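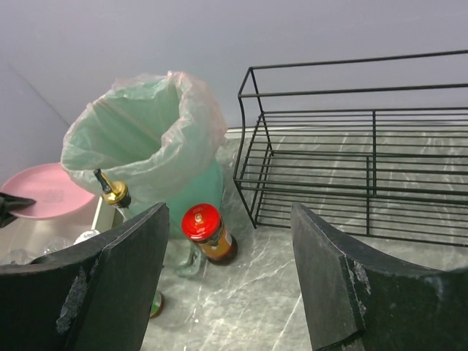

Home Archive Kitchen About

Blog > Kitchen > Small Bins

May 25, 2025

I have strong feelings about counter bins, developed late in life and against my will. The big one under the sink takes 58 steps a day, or so my knees report, and so the scraps now get a little green bin of their own.

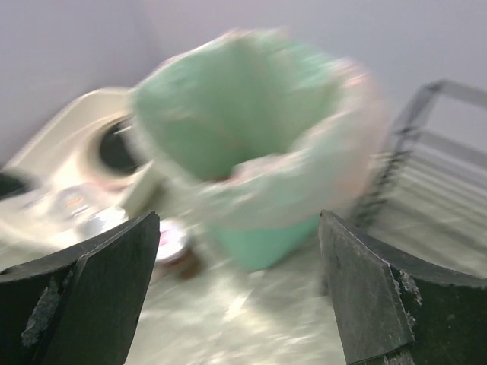

The trouble is bags. The ones I buy are either made for a thimble or for a body -- so I fold the extra over the rim and pretend it's a cuff. Bent Mikkelsen swears by newspaper. Bent also has fruit flies.

I'm trying a smaller roll next, 18 bags for more than I care to admit.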